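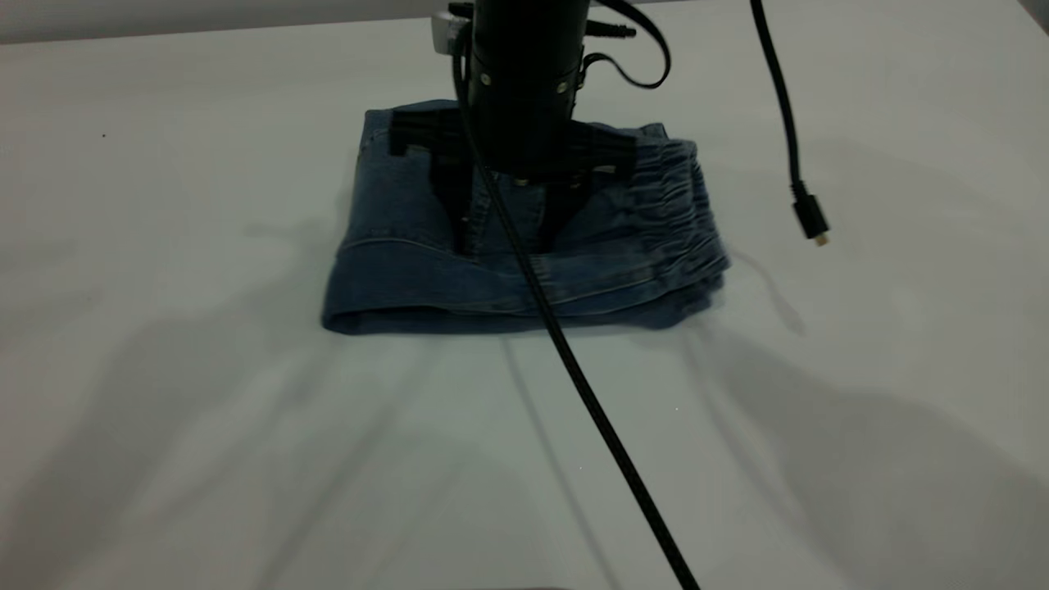 Ledum Garment Care Label Transcriptions

Data card, version 8

Overview

Ledum is a text corpus of care label transcriptions from secondhand clothing. Each record holds the wording of one sewn-in label, the care symbols printed on it, and a short set of fields entered by the person who read it. The corpus was built to test parsers that turn label text into fiber content and washing instructions. It contains no label scans.

Maintainer: Tayla Nepia
Released: June 2020
Records: 1000
Languages on labels: 30
Format: UTF-8, tab-separated, one record per line

Source of the garments

All labels come from clothing that passed through the Henmont sorting room and was later sold or sent for fiber recycling. Garments without a readable label were skipped. Household linens, shoes and bags are out of scope. Children's clothing is included and is marked in the size_group field.

Selection was not random. Sorters pulled items from open bins, and coats and other heavy outerwear are overrepresented because most of the work was done in November.

Fields

record_id: Stable across versions. Withdrawn records are not reused.

label_text: Full text as printed, line breaks replaced by a vertical bar. Spelling errors are kept.

symbols: Care symbols in printed order, using the codes in symbols.tsv. Unknown symbols are coded X.

fiber: Parsed fiber content. Percentages are copied as printed and are not corrected when they fail to add up.

garment_type: One value from the list in types.tsv. See the note on legwear below.

size_group: adult, child, infant or unknown.

legibility: full, partial or poor. Records marked poor are excluded from the default test split.

reader: Anonymous code for the person who made the transcription.

Note on garment_type

Legwear caused more disagreement between readers than any other group. Up to version 6, the type list had separate values for jeans, pants, capris and long shorts, and readers chose between them by eye. Children's items were the worst case, as the same cut may be sold under different names in different sizes. From version 7 on, all of these are coded legwear_woven, and denim is recorded in the fabric_note column. The old values are kept in garment_type_v6 for anyone who needs to reproduce earlier results.

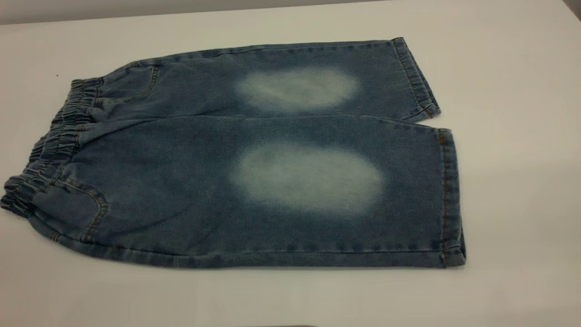

Child's denim pants with elastic waist. Coded legwear_woven, fabric_note = denim.

Transcription procedure

1. Read the label under a desk lamp, with a hand lens if needed.
2. Type the text exactly as printed, including capitals and punctuation.
3. Enter the symbols from left to right, top row first.
4. If a label has several panels, type them in the order they are sewn, outermost first.
5. Mark unreadable characters with a question mark in square brackets. Do not guess from other languages on the same label.

A second reader repeated the transcription for 87 records. Where the two versions differed, the first was kept and the second is given in second_read.tsv. Most differences are in accents and in the spacing around percent signs.

Splits

The default split was made with the Lockyer splitter, grouped by label template so that near-identical labels from one manufacturer do not appear in both training and test files. Do not reshuffle the files if you plan to compare scores with those in results.txt.

Known problems

Fiber names are not normalized. Elastane and spandex appear as separate values.

Labels in right-to-left scripts are stored in logical order. Some spreadsheet programs display them incorrectly next to the percentages.

Records imported from the older Ernusico list lack a reader code. Their legibility value was assigned later from notes and may be wrong.

Privacy

Names and phone numbers handwritten on labels were replaced by the token REMOVED before release. Report any that were missed by opening an issue with the record_id only. Do not paste the text.

Changes in version 8

Symbol codes for professional wet cleaning added.
Duplicate template groups merged.
Trailing spaces removed from label_text.
Column order changed; reader is now last.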